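Revising the Household Purchasing Policy After Two Years

November 2, 2020

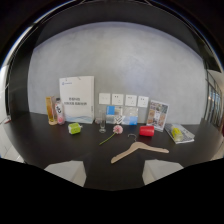
This household has operated under a written purchasing policy since the autumn of 2018. The policy has now completed its second full year, and the annual review was concluded at the end of October. Readers of this blog have asked on several occasions for an account of how the policy works in practice, and the present entry is intended to provide one. It also sets out the changes that will apply in the coming year.

The original document was one page long. It stated that any purchase outside food, rent, utilities and medicine was to be entered on a list and held there for a fixed waiting period before money was spent. The period was set at 30 days for all items, regardless of price. Gifts were exempt. Replacement of a broken item was exempt only if the item had been in use during the previous month.

The single waiting period proved to be the weakest part of the arrangement. It treated a potato peeler and a mattress in the same manner. During the first year the peeler remained on the list for the full term, and potatoes were prepared with a paring knife throughout. The mattress was also purchased on the thirty-first day, with very little research, on the ground that its turn had come. The outcome was acceptable, but the procedure did not deserve the credit.

Under the revised policy there are three tiers. Items of low cost are held for one week. Items of middle cost remain at 30 days. Any single purchase above $1100 is held for a full season and requires a written note stating what the item will replace, where it will be kept and what will be done with the old one. The note need not be long. The note for the present refrigerator was four sentences, one of which concerned the direction in which the door opens.

The records for the year may be of interest. The list received 87 entries. A good number were removed before the waiting period ended, most often within the first few days. The reason given in the ledger is usually a single word, such as "no" or "borrowed." Kitchen items were the most frequent category, followed by stationery. Clothing appeared less often than in the first year, which may be attributed to the circumstances of 2020 and should not be credited to the policy.

The discretionary budget was set at $2000 for the twelve months. It was not exceeded, although the margin was narrow by September. The largest entry was a desk chair from Toretti, ordered in the spring when the dining chair in use for office work was found to be unsuitable for periods longer than an hour. The order was placed under the emergency clause, which had not been used before. The clause has been kept, with the added condition that an emergency must be described in writing on the day it is declared. The chair itself has been satisfactory. The armrests were removed in June and are stored in the hall closet.

One purchase is recorded as an error. A countertop water filter made by Titeck was entered on the list, held for the required 30 days and bought in good order. It did not fit the faucet. The faucet had not been measured at any point in those 30 days. The return was accepted less the cost of postage. A line has accordingly been added to the policy: where an item must attach to, fit inside or stand beneath something else, the measurement is to be entered on the list together with the item.

Some attention must also be given to the matter of loyalty programs. At the start of the year the household held membership cards with several stores, among them Andia, where most of the bed linen and towels have been purchased. It was observed that messages concerning expiring points tended to arrive shortly before an entry was made on the list. The Andia points were spent on two bath mats, and the account was then closed. All remaining memberships, with the exception of the grocery store and the pharmacy, were closed in October. The process took the better part of an evening. One store required a telephone call.

The policy does not cover secondhand goods with sufficient clarity. The original text assumed that used items were found by chance and that a waiting period would be impractical. This assumption was generous. A person who visits the same thrift store every other week is not meeting with chance. From this month, secondhand purchases will be subject to the one-week tier unless the item already appears on the list. If it does, it may be bought on sight. This provision is expected to encourage better list-keeping, and it will be examined again in the spring.

Repairs are to be treated more favorably than before. Money spent on the repair of an existing item will no longer be counted against the discretionary budget. The change follows the case of the winter boots, which were taken to Chang, the shoe repair shop near the post office, and returned with new heels and restitched seams. The cost was modest. Under the former rules it nevertheless competed with everything else on the list, and the boots went without attention for most of a winter as a result. Repairs to items that are not used will continue to be counted. The record player falls within this category until further notice.

Several readers have inquired whether a printed form of the list is available. It is not. The list is kept in an ordinary ruled notebook with four columns: date, item, price and decision. A spreadsheet was tried in the first year and abandoned. It was too easily opened on the same screen as the stores.

The revised policy takes effect with this entry. Items presently on the list will be moved to the tier that corresponds to their price, and time already served will be counted. There are six such items, the oldest of which is a bread knife. It becomes eligible under the new rules immediately.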